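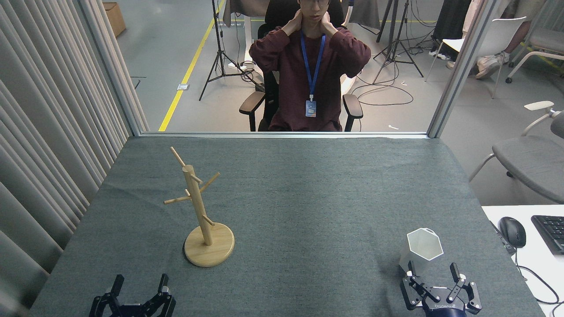 Nantana Petchrat

May progress note, Bronbridge small grants – mug tree task

Quick one this month, Prasert is away at the Brasville site and I'm doing the write-up between sessions.

Where we are. Target in the plan was 300 usable demonstrations of hanging a cup on the mug tree by end of May. We have 300. Another 61 recorded and thrown out, mostly drops and a few where the operator hit stop too early. All by remote control with the two-arm setup, felt cloth on the table, pale wood tree with four pegs. Recording went faster once we let people do a couple of practice runs before we started saving.

Cups. Started the month with round ones, now on the white six-sided cup. Harder than expected. If the fingers land on a corner the cup turns in the grip and the handover to the other arm goes wrong. Operators now told to line up on two flat sides before closing, even if it costs a few seconds. Slower but the demos look much more alike, and that is what Prasert wanted for training.

Hand guiding. Did 27 demos the other way, operator standing at the table and moving the arm directly. Nice smooth paths near the pegs but hands keep getting into the head camera view. Parked for now. Would like to come back to it for the last few inches only, if you're ok with that – small change to the work plan, no change to the money.

Training. First policy trained on the round cup data. Gets to the peg most of the time, then pushes the cup against the side of it instead of over the tip. Low right peg is the worst, it's short and there's not much to aim for. Top peg is fine. No results on the six-sided cup yet, the run is queued.

Problems:
Ongart controller firmware update cost us two afternoons. Rolled back.
Replacment finger pads from Muvden still not here, chased twice.
Tree shifts on the felt when it gets bumped. We reset it by eye between demos, which is fine for variety but the operators find it annoying.

Spend. On budget except operator hours, slightly over. Will come back down in the next period as we're not adding new people.

Next. Six-sided cup on all four pegs, then both cups mixed. Long term target stays at 1000 demos. Prasert will send teh training curves separately when he's back, and I still owe you the signed timesheets.

Nantana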